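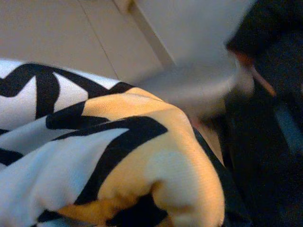
Riaan Masilela keeps two budgets for grippers, one for the part that arrives in the box and one for everything that gets worn down afterward. He buys equipment for Wasumard, which is setting up a household handling program with arms working in furnished rooms, and most of our conversation was spent on the second budget. Fabric was where he began. Crumpled cloth with a knit look, such as a zigzag print in black on white and yellow, bunched into folds with a pale gray finger coming in just over it, is in his view the hardest item on the price list to plan for. "A rigid part has a drawing," he said. "You send the drawing to three vendors and get three quotes you can compare. Cloth has no drawing. The vendor asks what you will be picking up and you say clothes, and he quotes you whatever he has on the shelf."

Masilela came to robotics purchasing from packaging machinery, where a gripper pad was a consumable with a part number and a replacement interval. He expected the same of the household market and did not get it. Of the suppliers he approached in February, only Trolska would state a service interval for its fingertip pads in writing, and the interval was given for cardboard.

"I asked what it was for jersey," he said. "They said to assume the same. I did not assume the same."

His answer was to put the pads on a separate line, with their own reorder point, and to refuse any quote that folded them into the annual service contract. A contract price hides consumption, he argues, and consumption is the only figure that tells a buyer whether the hardware suits the work. He orders pads in lots of 10. The lot price from Trolska is $644, freight included, and he charges it to operations so that the people running the arms see it each time.

I asked whether the operations staff objected.

"Lakmal objected," he said.

Lakmal Bandara schedules the arms and joined us for the second half of the interview. His objection was to the accounting. Pads wear at a rate set by what is being handled that week, he said, and the items to be handled are chosen by someone else. A week of folding towels and a week of tidying hard toys should not be compared on the same chart. He now logs the type of item against each pad change, and Masilela has accepted that log as an attachment to the monthly report.

"It added a column," Bandara said. "I wanted two columns."

The larger question for anyone planning a purchase of this kind is whether to buy one arm or a pair. Masilela's original request was for single arms. The reasoning was simple: more rooms could be covered for the same money, and spare parts could be pooled. Bandara asked for pairs, and the request went back and forth for most of a quarter before it was approved.

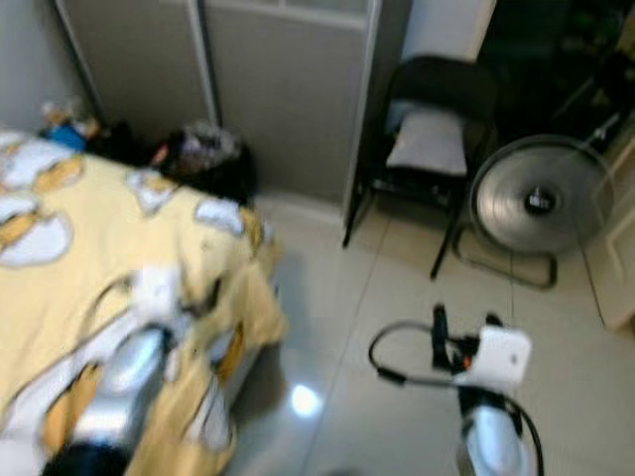
"One arm can pick a shirt up," Bandara said. "Ask it to fold the shirt and you are buying a fixture to hold the other side. Price the fixture, price the engineer who designs the fixture, and then price the second arm. We did that exercise on paper and the second arm won."

Masilela does not dispute the result but adds a condition. A pair costs more than twice a single in the first year, by his accounting, and the excess is in items that rarely appear on a quote: calibration between the two arms, the mounting that holds them in a fixed relation, and the cabling. He was specific on the last point. Cables on a moving arm flex at every cycle, and he will not sign for an arm unless a replacement harness is listed at a fixed price for the length of the warranty. The harness offered by Orkau was quoted at $1,084 per arm. He bought two and put both on the shelf.

"If the first one fails in month three I have lost nothing except shelf space," he said. "If I wait to order until it fails, I have lost however long Orkau takes to answer the phone."

He was equally particular about acceptance testing. The standard factory test uses a steel block, moved between marked positions on a bench. Wasumard's purchase terms require a further test in a furnished room, on a soft surface, with a printed textile. Sandra Sowerby wrote that clause. She handles contracts, and I spoke to her briefly by phone. The printed textile was deliberate, she said, as plain white cloth had been accepted in an earlier contract and had told them very little about how the vision software would cope with a patterned one.

"The vendor wanted to supply the textile," she said. "We struck that out."

A bed is a reasonable test surface, according to Bandara. It gives under load, its height differs from one home to the next, and the cover slides. A tabletop routine that relies on contact force to find the surface will need new thresholds, and he advises buyers to ask who pays for the hours spent setting them. In the contract with Amato, the integrator, those hours are capped and the cap is shared across all rooms. He considers the cap too low. Masilela considers it the best term in the document.

Flooring was another item the first budget missed. Glossy tile reflects ceiling lights into a camera, and exposure settings made over carpet do not carry over. Bandara asked for a day per room to adjust for lighting. He was given half a day and has been using a full one.

On the subject of leasing, Masilela was brief. He looked at it, and the lease terms excluded end effectors, pads and harnesses, leaving him to pay rent on the parts least likely to break. He would reconsider if a lessor offered to include them at a stated replacement rate.

The next round of purchasing is already in draft. It covers another pair of arms, a wider set of fingertips, and a line Masilela has labeled "textiles, assorted," for the bedspreads and clothing used in testing. Bandara has asked that worn-out garments be kept and recorded. Masilela has asked what column that would go in.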